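Collecting demos with a hand-held gripper – policy keeps missing the bag opening

Posted in: Learning from demonstration > Data collection
Asked by gurnorel_bench, 2022-03-27

I'm putting together a set of demonstrations for a packing task. The idea is to take small toiletries off a bench and put them into a soft bag that's already unzipped. I use a hand-held two-finger gripper with a camera on it, no arm involved during collection, and then the trained policy runs on the arm afterwards.

So far I have 524 episodes, all with the same bag and 7 different objects. Tubes, a comb, a travel toothbrush, that kind of thing. All collected by one person (me) over most of March.

The policy picks well. It's the placing that goes wrong. Either it stops short and lets go above the zipper, or it comes in at an angle and the object catches on the edge of the opening. With rigid boxes as the target I never had this, same gripper, same training settings. I've trained it 3 times with different seeds and the behaviour is the same, so I don't think it's a bad run.

Things I've already checked:
Camera calibration is fine, redone twice.
Finger width is tracked from the markers on the fingers and the numbers look sensible when I plot them.
Latency on the arm is measured and compensated.

What I'd like to know is whether this is a matter of needing more episodes, or whether I'm collecting them the wrong way. I can do more, but I'd rather not do another 500 and end up in the same spot. Also, is it worth throwing out the episodes where I fumbled the placement and had to try again?

suvberg_tools
Marked as helpful by the asker

I'd say it's how you're collecting, going by what you wrote. One bag, one person and one bench will get you one way of opening a bag. A soft bag has a different shape each time you touch it, and if you straightened it up between episodes without noticing, your data has a very tidy bag in it and your test setup doesn't.

We had much the same trouble on the Ekik set, which was also objects into bags. What we changed:

Between episodes, push the bag about. Fold the lid in a bit, squash one side, turn it. Don't reset to a mark on the bench. We used to have tape marks and got rid of them.

Leave things in the bag. If the bag is always empty at the start, the inside always looks the same, and the first time something is already in there the policy has nothing to go on. We left anything from one to four items inside, and didn't arrange them.

Slow down over the opening. People who are used to the gripper do the last part very quickly, and then there are only a few frames covering the part you care about. I don't mean stop dead. A full stop gets learned too, and then the arm hangs there. Just bring the object over the opening at a steady pace and open the fingers once it's inside the rim.

Watch where the object sits in the camera view. If it's long and you hold it in the middle, it can cover the opening just when the policy needs to see it. We started gripping tubes low down, near the cap, so the zipper edge stays in view on both sides. It looks like this on one of ours:
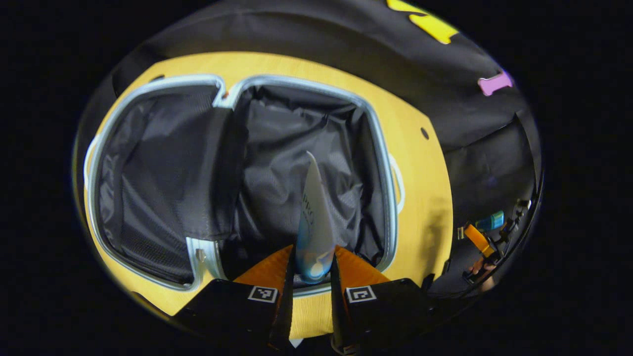 Tube gripped near the cap end, over the open bag. Zipper edge visible to the left and right, both finger markers in view.

Note that both markers are readable there. If you tilt the wrist far enough to get around a flap, check that you don't lose one of them, as your finger width will be a guess for those frames. It can look fine on a plot if your software fills the gaps, so look at the raw detections.

Dark linings are worth a look as well. A black crumpled lining doesn't give the camera much, and if your exposure is set off a bright outer panel the inside goes nearly solid black. I'd lock the exposure with the bag in view and a bit brighter than feels right.

On the fumbled ones: keep them if you recovered and the object ended up in the bag. Those are the only episodes that show what to do after catching on the zipper. Throw out the ones where you put the gripper down, used your other hand, or dropped the object out of view. When we went through ours there were 43 to remove, mostly for the other hand.

You don't need to start over. I'd keep what you have, collect a smaller batch with the bag moved about, and get somebody else to do part of it. Then train on both and compare before you do any more.

jatoi_user

More data fixed it for me. I didn't change anything else. Different task though (cups onto a rack), so may not carry over.

Also check your gripper pads. Mine were worn and the objects slipped down on the way over. Looked like a placing problem for ages.

ekik_nightshift

Agree with most of the first answer but I wouldn't mix the old and new episodes evenly. You've got 524 with a tidy bag, and if the new batch is small it'll get drowned out. Weight the new ones up, or drop some of the old ones at random until the two are closer.

Second person is good advice. Give them the task and very little instruction. If you coach them they'll do it your way and you're back to one style – I did this with my first helper and had to collect that lot again.

One thing not covered above: try your test with the bag turned 90 degrees. If it gets a lot worse, it's learned where the bag is on your bench and isn't paying much attention to the opening. Takes ten minutes and you don't need any new data for it.

Comment from gurnorel_bench: Did the turned bag test and it missed every time, so that's a fairly clear answer. I did have tape marks on the bench. They're off now, and I'm starting a new batch with a second person.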